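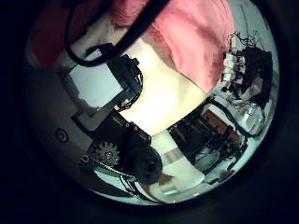

Wrist camera view of the Betstead hand, with a finger gear exposed and pink fabric behind it. Photo: Jollura

Jollura pauses Betstead hand shipments after a finger failed to let go

Hi everyone, Ye-seo Yoo here, head of product at Jollura. I usually get to write these when we have something fun to show off, and this one is a recall notice, so please read it to the end if you have a Betstead hand in your building!

On a Wednesday in November, one of our hands was folding cloth in our test room when the stop button was pressed. The arm stopped. The index finger didn't. It kept pulling inward for 12 seconds, with the edge of the cloth pinched against the palm, until Marlene Amaral cut power at the wall. She wasn't hurt, and neither was anyone else. But she had been reaching in to free the fabric when she noticed the finger was still moving, and that is much too close for my liking.

What we found
Miroslava Hubáček, who runs our hardware team, had the hand in pieces by dinner time. A stop command goes to the arm first and is then passed along to the hand. If a finger is already reporting a high load (say, a thick fold of cloth caught near the gear), the finger controller can get stuck repeating its last grip order and miss the message. Our software, our mistake. The motors did what they were told, and so did the emergency stop on the arm, but the hand was on its own power supply and the button never touched it. I've been asked why we built it that way. We wanted a held object to stay held when the arm stops, so nothing gets dropped on a foot. I still think that's a fair goal, but we didn't think hard enough about cloth, or about hands that aren't robot hands.

We then ran the same pinch 70 times on purpose, using hands from three different batches. The finger missed the stop in 2 of those runs. That's plenty for us to pull the whole lot back.

Cloth work is where it shows up, so if you use Betstead for boxes or bottles you may never have seen it. Please don't take that as a pass. All 21 hands now with customers are covered by this notice.

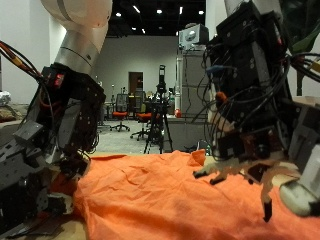 What to do if you have one
Switch off both supplies, arm and hand, and leave them off. If a finger is closed on something, don't pull it free by hand. Turn the release screw on the back of the palm until the finger goes slack, then slide the item out.

Widad Atallah will be calling every customer this week to set up a swap. You'll get a new power board that puts the hand on the same stop circuit as the arm, plus the software fix. We pay for shipping both ways, and for a loaner if you need one.

Sawsan Bataineh at Khasawneh, our outside safety reviewer, is checking the new board before any go out. We'll post her full report, including the bits that make us look silly.

Our Kisex gripper uses a different controller and isn't affected. Shipments of Betstead stay on hold until the review is done, and I'm not going to guess at a date.

Press questions can come straight to me through the Jollura front desk. Customers, please ask for Widad.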